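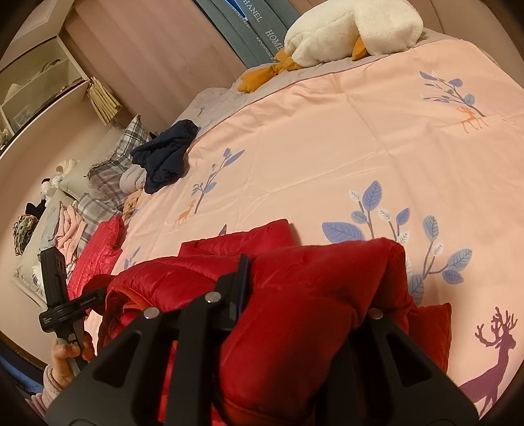
Red puffer on the bed, in a heap.

Home | Ask | Laundry & Closets | Moving | Sign in

Girkimgate Neighbors Help

How do you fold puffer jackets so they stay folded?

kinnunen_h

Hi all, first time posting in Closets, I'm usually over in the plumbing section. We have way too many puffers in this house (mine, my wife's, and then the kids', who seem to get a new one every December from one grandparent or another) and one shelf to put them on. The shelf is 14 inches deep. I fold the jackets on the bed, they look great for a minute, and by the time I've carried them down the hall they've puffed up and rolled open again.

I've tried folding them in half the long way and then in thirds. I've tried stuffing them into their own hoods, but only one of ours has a hood big enough. I also bought a six-pack of the Dundier vacuum bags, and my wife made me take everything back out after she read that it wrecks the down. Is that true? And is there a fold that works on something this slippery? Hangers are out, by the way. The closet rod is full of dress shirts and I lost that argument a long time ago.

Heikki Kinnunen

146 views

zuletti

Oh I have feelings about this one! I worked the winter coat section of a department store through two holiday seasons and I folded these things all day long, so here goes.

The air is your whole problem. You're folding a bag of air, and it wants out, and if you don't let it out first it'll push your fold open. So zip the jacket all the way up (people skip this and then wonder why the front slides around) and lay it on the bed face down. A bed is better than a table for this, the fabric doesn't skate around as much. Now put both forearms on it at the bottom hem and lean. Go up toward the collar slowly, because the air comes out through the stitching and the neck and it needs time. You'll hear it.

Then bring the sleeves straight across the back, one over the other, cuffs pointing at the opposite side. Don't angle them down or you get a fat lump at the hem. Fold each side in to the middle so you've got one long strip. Lean on it again. Then roll from the hem up to the collar, tight, like a sleeping bag, and when you get to the top take the hood or the collar and flip it inside out over the roll. That's your sock. It holds!

If there's no hood, use one of those wide fabric headbands, or a strip cut off an old pair of tights. Don't use rubber bands, they leave a dent and they go gummy over a summer.

For 14 inches you want to fold the sides in narrower than feels right. Measure one roll before you do the rest. I didn't, and I redid a whole shelf. 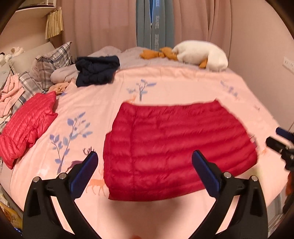 Should the jackets be washed before they go on the shelf, or can that wait until fall?

Wash them before storing. Skin oil and food spots set over the summer and get harder to remove, and moths like them too. Use a down or gentle detergent, dry on low with a couple of tennis balls, and let the jacket sit out overnight before you fold it so the inside isn't damp.

dundier_drawers

I'd say flat fold, personally. Rolls look cute but they fall off a shelf. Zip, sleeves behind, bottom third up, top third down, then put the heaviest one on top of the pile and it squashes the others. Takes me two minutes a coat.

On the vacuum bags: a few weeks for a move is fine in my experience. All summer long I wouldn't, at least with real down. I had one come out flat as a pancake and it took 20 minutes in the dryer to get any life back into it, and the shoulders never really recovered. The cheap polyester-filled kids' ones I do bag, because the kids will outgrow them anyway.

old_mill_pat

just get hooks

Comments (4)

kinnunen_h: Tried the lean-on-it method tonight with my wife's long one. Could not believe the noise. It's still rolled up an hour later so I'm calling that good. The kids' jackets are too short to make a decent roll though, so those are getting the flat fold with a big coat on top.

zuletti: For little ones roll from the side, sleeve to sleeve. You get a longer skinnier roll and it doesn't pop.

maplecourt_jo: What do you do about fur trim? Mine snaps off, so should I store it separate?

zuletti: Snap it off, shake it out, pillowcase. Don't roll it up in the coat or it'll have a part down the middle all next winter.

Related in Laundry & Closets

Getting the smell out of a cedar chest
Best way to store ski pants
Tennis balls in the dryer, new or used?
Duvet cover corners keep slipping
Shelf dividers that don't tip over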